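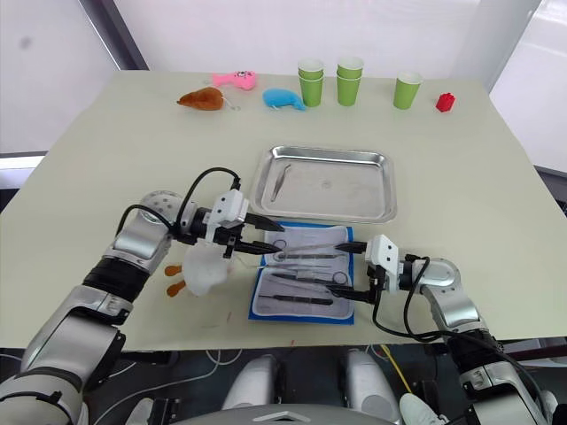
It is a long way to go to borrow a drill, one reader wrote to Dosow last winter, and longer still on the bus with a child and a box of toys to take back. Dosow, the lending library for household goods in Grostcombe, has now confirmed that it will open a second branch in Ulley in May.

The new branch will lend the same kinds of things as the first: hand tools, power tools, toys and games, party crockery, sewing machines, camping equipment and a small range of garden items. Anyone who already holds a Dosow card can use it at either branch, and items borrowed in one place can be returned to the other.

The Ulley branch takes over the ground floor of the former seed merchant's, next to the post office. The front room will have open shelves for toys and kitchen things. Tools will be kept behind the counter and handed out by staff. There is level access from the street, and a bay for loading at the side.

Loans will run for three weeks, as they do in Grostcombe, and can be renewed twice if the item has not been reserved. Borrowers can have up to three items out at once. A game, a tool set or a box of cups and plates counts as a single item, whatever is in it. The yearly membership fee stays at £20 per household, with a reduced fee for students and anyone receiving means-tested benefits.

Dosow is also changing the way items are booked. Both branches will use Sang, the online catalogue that has been on trial in Grostcombe since the autumn. Members can search by item, see which branch has it and choose a collection slot. Those who prefer to telephone or call in can go on doing so, and the printed list will still be kept at the counter.

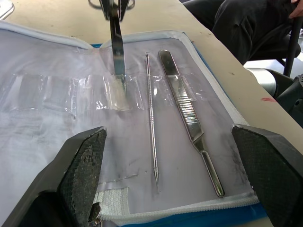 Could the sets be checked before they go out again, another member asked during the Sang trial, having got a socket set home and found the size they needed was missing. Every set with loose parts will now have a contents card, kept with the item and copied in the catalogue. Staff will go through the card with the borrower when the set is collected and again when it comes back. Parts lost by accident will be replaced from the repair fund. There is no charge to the borrower for ordinary wear.

Toys will be dealt with in a similar way. Soft toys are washed between loans, and hard toys are wiped down and left for a day before going back on the shelf. Jigsaws with a missing piece will be marked as such – they will still be lent, as plenty of members have said they don't mind.

Dosow would welcome gifts of good-quality hand tools, board games and outdoor toys for the new branch. It can't take car seats, cycle helmets, electric blankets or anything with a damaged plug or lead. Donated electrical items are tested before they are lent, so it can take around two weeks for them to appear in the catalogue. Please bring gifts to the Grostcombe branch during opening hours and don't leave them on the step.

The Ulley branch will be open in the afternoons to begin with, closing at 6pm. Hours in Grostcombe are unchanged. A later closing time in Ulley will be considered once the branch has been running for a few months.

Notes to editors

Dosow lends household goods to members living in Grostcombe, Ulley and the surrounding villages. Membership forms are available at the Grostcombe counter and through Sang.

Requests to visit the Ulley branch before it opens should be made to the Dosow press desk at the Grostcombe address.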